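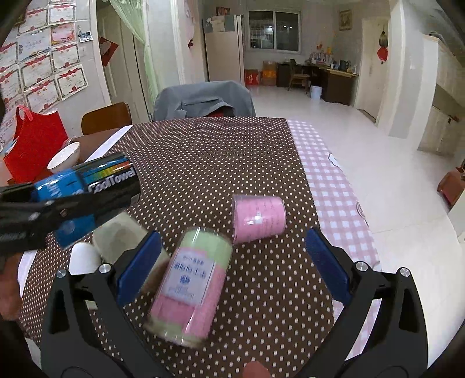

Handout 9: Notes on the Garnville demonstration

These notes cover the afternoon session given to our group by Rotow in May. Read them together with the chapter on parallel-jaw grasping. The session was led by Sólveig Hviid, with Ánh Tạ answering questions on data handling.

1. Purpose of the visit

Rotow collects manipulation data with hand-held grippers. A person works two of them, one per hand, and a camera on the tool records the motion. No arm is present during recording. The policy trained on the recordings is later run on a Skerent arm fitted with the same fingers.

2. Objects

The task set uses household goods of mixed shape. Cylinders are the largest group. A cylinder standing upright can be approached from any side. Once tipped over, it can roll, and the closing direction has to cross the long axis. Hviid treats the two states as separate tasks and labels them separately.

Printed labels and clear plastic wrap are left on. Both change what the camera records, and the wrap also changes friction at the pad. Patterned tablecloths are kept for the same reason: a policy trained on a plain surface tended to fail on dots or checks.

3. Procedure

Each operator records 20 episodes per layout, then the layout is changed. An episode starts with both grippers open and ends when the last object has been released. Drops are kept in the set and flagged. The total on the day of our visit was 1,642 episodes, of which more than 21 hours had been reviewed by hand.

4. Points raised in questions

Motion blur. Tạ does not discard blurred images. Fast wrist motion is part of the task, and removing those images leaves gaps in the trajectory.

Two-handed work. One gripper often holds an object while the other moves. The holding hand still produces useful data on grip width over time.

Pads. Rubber pads are replaced when grip width at contact drifts from the Yeh calibration block.

5. For the next lab

Bring the grip-width plots from Lab 8. Mark the contact and release points on each, and note any trace in which the width changes between them. Groups without plots can use the Garnville set in the course folder.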